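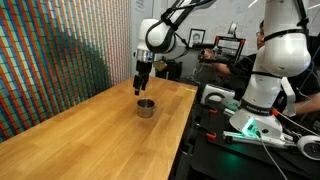 拼接木台面，由平行的浅色长木条构成，台上立有一只不锈钢小杯

拼接木台面，又称木条拼板台面，英语作butcher block，是将实木条沿长度方向或以端面朝上的方式胶合而成的厚板，用于厨房操作台、餐桌、工作台及砧板。该词原指肉铺中供分割肉类使用的厚重木墩，后来泛指以相同或相近方法制成的各类台面。

名称

英语butcher block直译为“屠夫墩”。中文文献中译名不一，家具行业多称“实木拼板”或“直拼板”，厨具行业则习惯称“拼木砧板”。“集成材”一词涵盖范围较广，包括结构用胶合木，不宜与本条目所述台面等同。部分商品以“指接板”名义出售，其木条在长度方向上由短料以齿形榫接长，外观上可见锯齿状接缝，与通长木条拼板有所区别。

历史

早期肉铺所用木墩多取自整段树干，以端面承受刀斧。整段原木在干燥过程中容易沿径向开裂，裂缝中积存碎屑，清理困难。十九世纪后期，欧洲和北美的木工作坊开始将截面较小的方材端面朝上排列，以胶料和金属拉杆紧固成块，开裂问题由此得到缓解。这类木墩通常配有粗壮的车制木腿，可连续使用数十年，台面下凹后再行刨平。

二十世纪中叶以后，合成树脂胶普及，拼板生产趋于机械化，厚度较薄的顺纹拼板得以大量制造，并由商用场所进入家庭厨房。与此同时，不少肉类加工场所改用不锈钢和高分子材料台面，木墩在该行业中的使用逐渐减少。家具史研究者洛娜·尼斯比特（Lorna Nisbet）认为，拼接木台面在家庭中的流行与开放式厨房的推广关系密切，台面由隐蔽的操作面转为居室陈设的一部分，木材的纹理和色泽因而受到重视。

构造类型

按木条纹理方向，拼接木台面一般分为三类。

端面拼接：木条竖立，横截面朝上，表面呈棋盘状。刀刃切入时落在纤维之间，对刃口的磨损较小，切痕也较不明显。此类板材用料多、工序繁，吸水速度快，多用于砧板和木墩。

侧边拼接：木条窄面朝上，表面呈细长平行条纹，强度和尺寸稳定性较好，是台面中常见的做法。

宽面拼接：木条宽面朝上，纹理展示充分，适用于餐桌和书桌。由于单条宽度较大，随湿度变化产生的翘曲也较为明显，加工时常将相邻木条的年轮方向交错排列。

材料

制作台面的树种以质地致密、气孔细小的阔叶材为主。硬槭木颜色浅淡，纹理均匀，是北美的传统用材；欧洲多用山毛榉和栎木；桦木、白蜡木、胡桃木及樱桃木亦有应用。橡胶木来自停止产胶的橡胶树，价格较低，在亚洲家具业中使用广泛。竹材虽不属木材，也常以相同工艺制成拼板。

针叶材硬度较低，易留压痕，一般只用于工作台等对表面要求不高的场合。含有刺激性成分或气味浓重的树种不宜接触食品。

制造工艺

板材经窑干处理后含水率通常控制在百分之六至十之间，具体数值视使用地区的气候而定。干燥后的板材经过纵剖、刨光，剔除死节、髓心和开裂部分，再按色泽配料。涂胶后的木条置于夹具中加压，待胶层固化后定厚砂光。与食品接触的产品须采用符合当地食品接触材料规定的胶种。

早期产品常在板内横穿钢制螺杆，以抵抗木材胀缩引起的开胶。现代胶合强度一般高于木材本身的横纹强度，螺杆多已省去，仅在厚重的木墩中保留。

表面处理

表面处理分为渗透型和成膜型两类。渗透型包括食品级矿物油、蜂蜡与矿物油的混合物以及能够氧化固化的桐油、亚麻籽油。矿物油不会固化，需要定期补涂；干性油形成的保护较持久，但固化时间长，未固化前不宜使用。橄榄油等非干性食用油易酸败，不建议采用。

成膜型涂料如聚氨酯清漆，耐水耐污，光泽可调，适用于不直接切割食物的台面。漆膜一旦被刀具划破，水分由破损处渗入，可造成局部发黑和起皮，修复时往往需要整面砂除。

安装与变形

木材随环境湿度胀缩，横纹方向的变化远大于顺纹方向。安装于柜体上的台面应以长圆孔或专用连接件固定，使其能够横向移动，并与墙面留出伸缩缝。水槽开口的切边和台面底面均应涂饰，否则两面吸湿不均，易引起翘曲。洗碗机上方的台面底部通常加设防潮膜。

卫生

木质台面的卫生性能长期存在争议。支持者指出，木材表面的水分会被吸入内部，部分细菌在干燥过程中失去活性；反对者则认为，深入木材的微生物难以通过常规清洗清除，深切痕亦会积存有机物。现有研究结果因树种、菌种和试验方法不同而有差异。一般做法是将生肉与即食食品分板处理，使用后及时以热水和洗涤剂清洗，竖立晾干，不作长时间浸泡。

维护

日常清洁宜用拧干的软布，避免积水。锅具不应在高温状态下直接置于台面，以防烫痕。含单宁的木材如栎木，与铁器在潮湿条件下接触会产生蓝黑色斑迹，可用草酸溶液淡化，处理后须彻底冲洗。浅表划痕和污渍可顺纹砂磨后重新上油。

参见

胶合木
砧板
木工工作台
木材干燥

本条目最后修订于2020年4月8日。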